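Verka: a word list of household and workshop terms

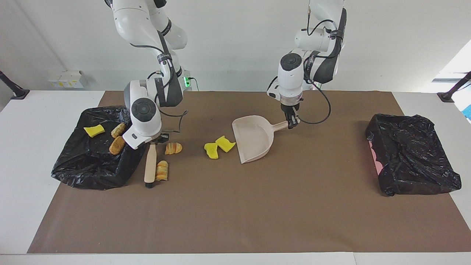

Pellska, December

Welcome, and thank you for stopping by! Verka is a small collection of the everyday words people in and near Pellska use for things around the home, the yard and the workbench. It began as a notebook my aunt kept by the telephone (she had strong views on what a dustpan should be called), and it has grown into a set of plain text files that anyone is free to read, search and borrow from.

What's inside

The list is split into 16 files, one per topic, with names like kitchen.txt, sewing.txt and brushes-and-brooms.txt. Every line holds one entry, with 5 fields separated by tabs: the local word, the plain English meaning, the village, the decade the speaker was born in, and a free note. The note is often blank, but please do read it when it isn't, as the best stories ended up in there.

Where the words came from

Most were written down during long kitchen visits over 8 winters. Botond Hegedűs did the bulk of the listening and nearly all of the typing, and he also worked out the spelling rules, which you'll find in spelling.txt. We asked each speaker for permission before writing anything down, and we left out names and street addresses. If two people in the same house disagreed about a word (and goodness, they did), both versions are in.

Things to know before you use it

The brush file is much fuller than the others, mostly thanks to one retired painter who had a separate word for every size he owned. The garden file is thin and could use some love. Words from Jakab, across the river, were copied from an older card index, and about 13 of those have a question mark where the village should be. Please leave the question marks in place if you pass the list along.

The files are saved as UTF-8. Some older spreadsheet programs will scramble the accents if you double-click to open them, so use the import menu and pick the encoding yourself.

License and thanks

Use it for anything you like, including classroom handouts, and credit "Verka word list, Werkance edition." Corrections are very welcome, even tiny ones. Send the line as it stands and the line as you'd like it, and I'll usually get to it on a Saturday.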